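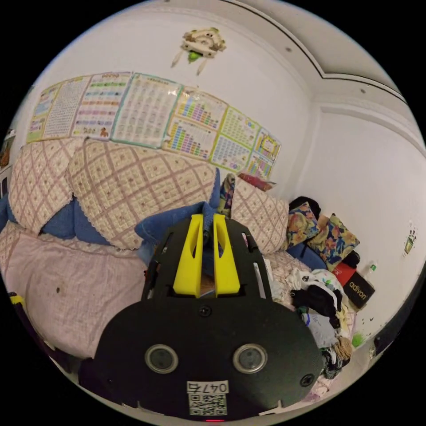

Rekstead Home Folding Club: Jeans, Cushions and Covers

Hi, it's Nabil Saab again. The club mailbox had 256 messages in it when I got back from my December break, and an amazing number of them were about folding jeans on top of a bed or sofa. So I've pulled the ones that keep coming back onto a single page. I'll add to it when I get the chance!

Do I need a table to fold on?

Nope. I used one for years and I don't miss it. A bed is wider, it's kinder to your back if you sit on the edge, and the denim grips the sheet a little so the legs don't slide off while you're reaching for something else. A sofa seat works too, as long as it's deep enough to lay a pair out on the diagonal.

Should I clear the cushions off first?

I push mine to the wall or the head of the bed and leave them there. The quilted ones with the lacy edging are the ones to watch (I love them, but the trim catches on rivets and zipper pulls). I learned that on a cover my aunt sewed, and she has brought it up at every family lunch! If yours are precious, move them to a chair.

How do I lay the jeans out?

Flat on their back, waistband away from you, legs coming toward you. Do up the button and the zipper. Then run your palm down each leg, starting at the pocket and finishing at the hem, and tug the side seams so they're straight. If the pockets have bunched up inside, reach in and push them flat now, because you'll never get at them later.

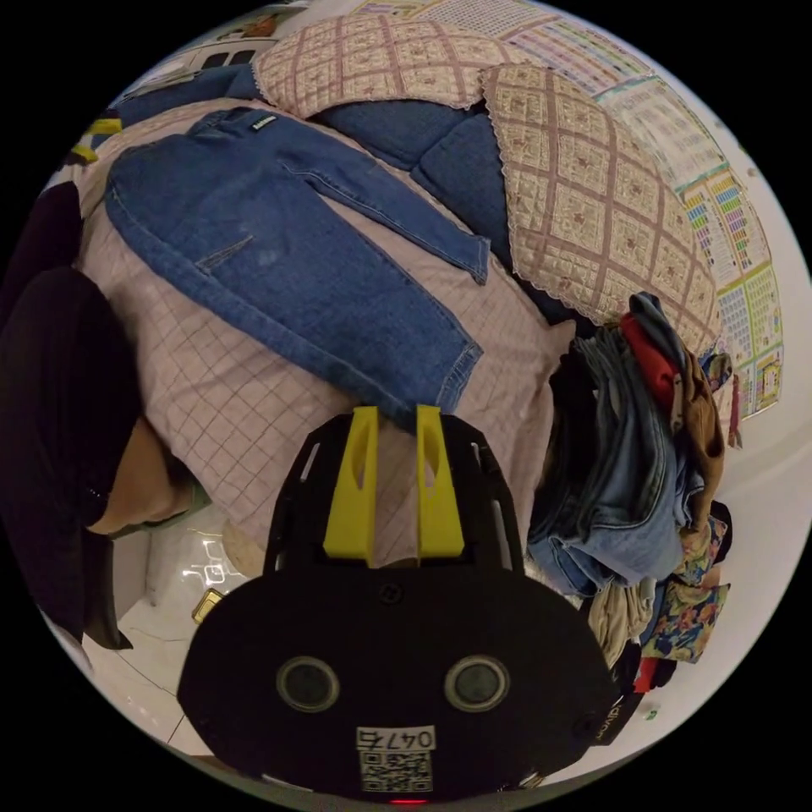 I don't worry about the jeans being perfectly square to the bed, by the way. Diagonal is fine. What I do care about is the hems, and if one cuff has flipped under I fix it before making the first fold. A flipped cuff gives you a lump that goes all the way through the pile.

What's the actual fold?

One leg over the other, so you've got a long single strip. The crotch seam will stick out in a little triangle, and you tuck that in to make a straight edge. Then bring the hems up toward the waistband, stop a bit short of it, and fold again in halves or thirds depending on your shelf. I do thirds for the hall closet and halves for the drawer.

Folding the waistband over first makes the whole thing thick at one end and it'll tip over on the shelf. Hems first, please!

My folds spring back open. What am I doing wrong?

Probably letting go too early. Heavy denim likes to unroll, so I keep one hand on the fold and press along the edge with the other, out to both ends. Stiff new pairs need a second press. Stretchy ones hardly need any, but they slump, so put those on top of the pile.

Does it help to have someone else there?

For one pair, not really. For a big family wash, oh yes. One person holds the edge down, the other brings the next fold over, and you get a rhythm going. At our last fold-along in the Tarkwood hall we got through 141 pieces before lunch, and 24 of those were jeans.

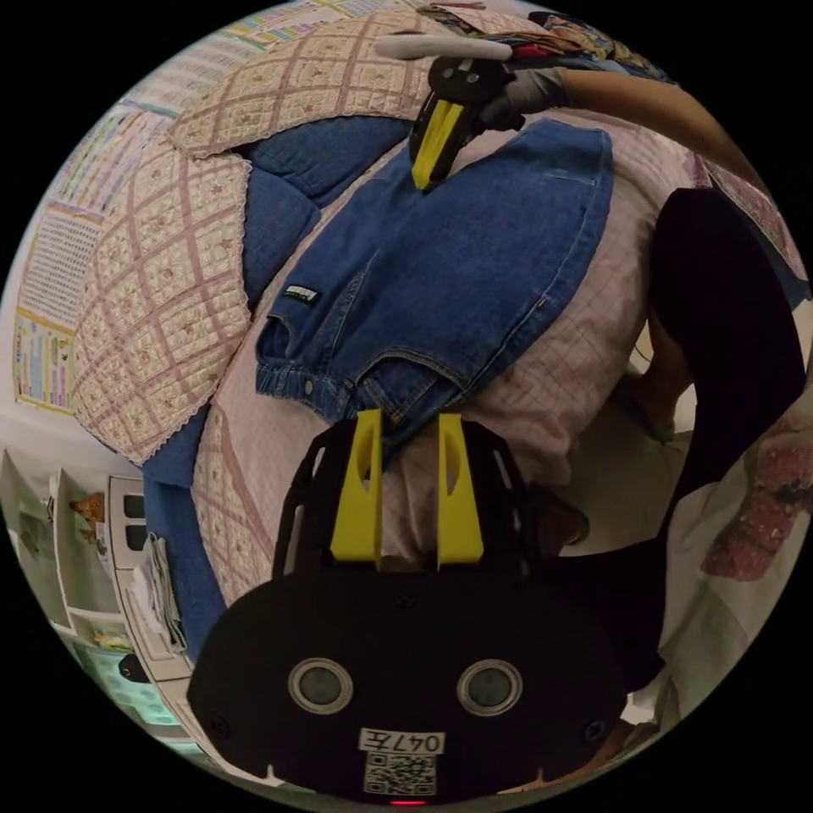 Will denim stain a pale sheet?

It can, especially dark new denim that's even a tiny bit damp. I've had a blue smudge on a pink sheet that took three washes to shift. Make sure the jeans are bone dry, or throw an old towel down first. Well-worn, medium-blue pairs have never given me any trouble.

What do I do with the heap of everything else?

Ah, the heap. Mine lives at one end of the sofa, all colors mixed together, usually with a bag lost somewhere underneath. I do the jeans first since they take up the most room, and then I pull from the pile by type: shirts, then kids' things, then socks whenever I feel strong enough. 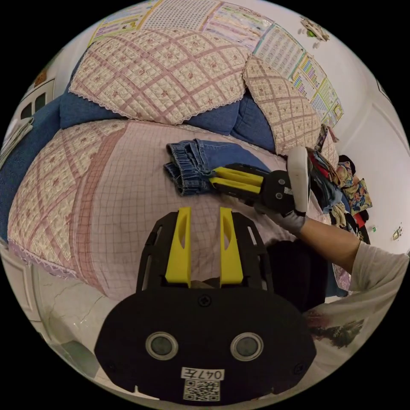 Some members sort the whole lot before they fold anything, and I've tried it, but I end up with six small heaps and nowhere to sit. If you have a spare armrest, use it for the odd bits that belong in another room. Then carry them all in one trip.

How many pairs can I stack?

My shelf takes 11 before it starts leaning. Alternate the direction, thick folded edge to the left, then to the right, and you'll squeeze in another one or two.

Can I still come to the Seixas Street evenings?

Yes! We start at 7 p.m. Bring your own laundry, clean please, and a cushion to sit on if your knees are anything like mine.

Comments (4)

PegInTheAttic
The triangle tuck!! I've been folding over that lump my entire adult life.

makodix_fan
Does hems first work for kids' sizes too? Mine are so short there's barely anything to fold.

Nabil Saab
@makodix_fan Yep, just skip the thirds. Legs together, fold in half, stop there.

drewl
My lace cushions live on the chair now. The zipper won.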